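3.2 Mealtime routine and self-reported grief

The second analysis concerns households that had lost a parent or spouse in the 20 months before enrollment. Participants at the Zirncombe site kept a diary of evening meals and rated their grief each night on a scale from 0 to 100. Meals eaten alone were coded separately from shared meals.

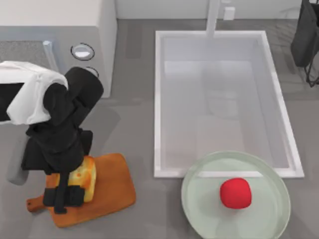
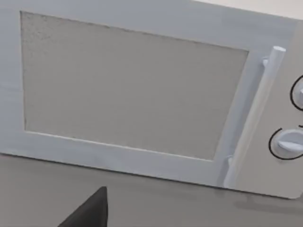
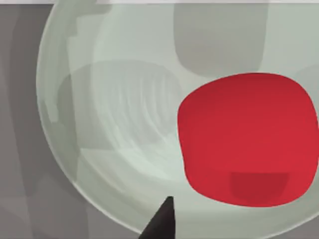 Figure 4. Computer-rendered kitchen views: cutting board, microwave oven, bowl.

Dima Ghanem objects that the diary confuses two things, the loss of the person and the loss of the person's tasks. A widower who never cooked will report a bad evening whether he is grieving or only hungry, and a nightly rating cannot separate the two. The objection has merit. We added an item asking who had prepared the meal before the death, and 248 of the returned diaries include an answer to it.

Among these, ratings were higher on evenings when the participant took over a task that had belonged to the deceased. The difference was largest in the first weeks of the diary and declined after that. It did not vanish in households where the task had been shared, which suggests that practical burden accounts for part of the effect only.

Diaries that overlapped with Ramadan were examined on their own. Several participants described the evening meal in that month as the hardest of the year, while others wrote that a full table made it easier to bear. The ratings were too scattered to support either account – we report them in the appendix without a test.

Coding followed the manual by Bình Đỗ, with one change: entries that mentioned a therapist were not treated as a separate category. Two raters worked independently and settled disagreements by discussion. Entries left blank for a full week were treated as missing and were not imputed.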